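Sirkolstead Rooms & Tables — Help Desk
Ticket 388
Subject: Tape grid lifting and paper creeping on the long table
Opened: January 24, 2020
Status: Open, waiting on supplies

What we were asked

Hello, and thank you for your patience with this one, because I know it has been a bit of a saga! The request was for help with the brown paper on the long table, the one where the cloths get folded. The paper had started to creep toward one side, and wherever it crept it took the blue tape lines along with it, so the squares stopped being square. The note also asked whether the pale cloth should be swapped for a darker one, and I'll come to that further down.
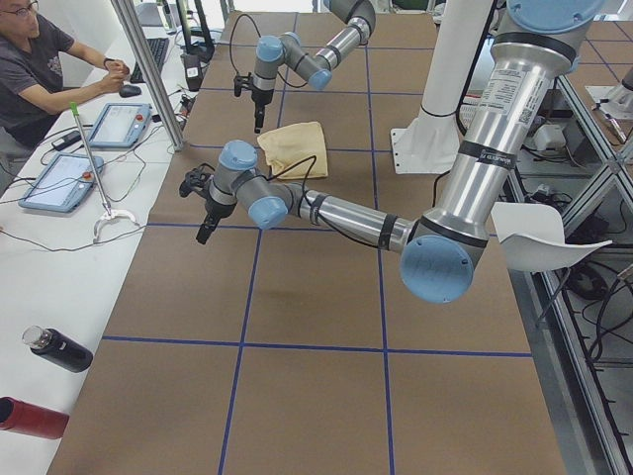 What we tried first

My first thought was the tape, so I pressed every strip down again with the back of a spoon (a trick from my wallpapering days, and a very satisfying one). It held nicely until the next morning, when two of the corners had curled right back up. Then I wiped the tabletop under the loose end with a barely damp rag, let it dry over lunch and taped the paper edge down with fresh tape. Much better, though I did find a long ripple where I had pulled too hard — my own fault entirely, and I had to lift that side and start over.

What seems to be going on

The paper comes off a roll and wants to go back to being a roll, poor thing. We had laid it curl side up, so the ends were pulling against the tape all day long. The new batch from Haddad also feels a little slicker than the old one, and I suspect the tape doesn't grab it as well.

As for the cloth, I would keep it.

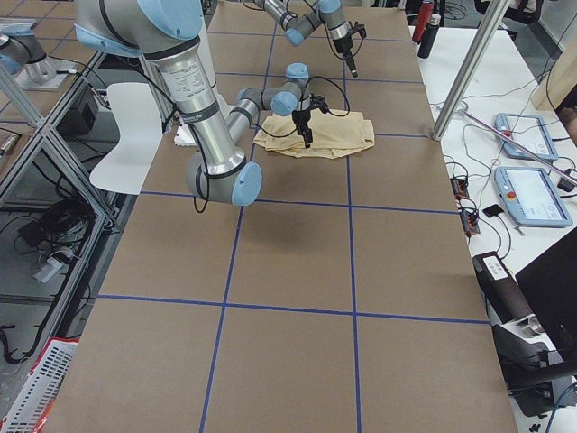
A pale cloth on brown paper is easy to find at a glance, and the folds still read clearly enough to tell which layer is on top. A darker one would get lost, and it would show every bit of lint besides. If it looks tired, a wash and a warm iron will do it a world of good.

Still to do

1. Cut a new length of paper, leave it flat overnight under some heavy books, and lay it curl side down.
2. Tape the outside edges first, then the long lines, then the cross lines.
3. Order 2 rolls of the Grodent blue tape. The storeroom at Clotgate has none left, I checked twice.
4. Look at the corners again after 20 days.

I'll leave the ticket open until the tape arrives. If the paper shifts before then, please just add a line below and I'll come over with my spoon.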